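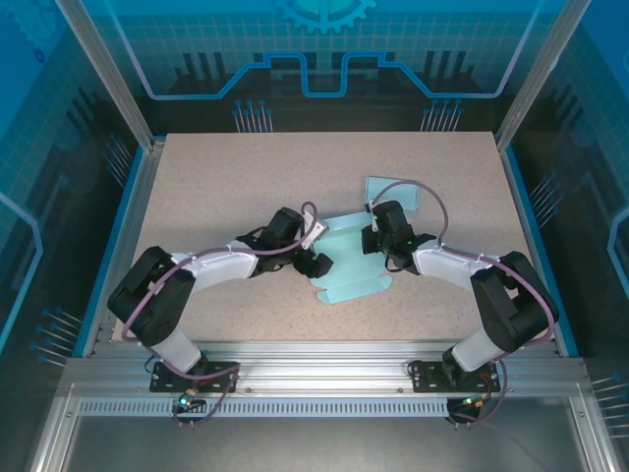
*Light blue cloth, crumpled on the speckled top*

**Does folding cloths in thirds really stop creases?**

A guy at Grinavance swears by it. I doubt it. Mine look like this one ten minutes after I start. Has anyone tested it?

**Oranuch Suksawat**
Tested, no. I fold 27 a week and thirds crease just like halves. Smoothing it flat first matters more. Get that flap down before you fold anything.

**toltus404**
buy the Urkton spray

**Oranuch Suksawat**
Tried it. Smelled nice, same creases.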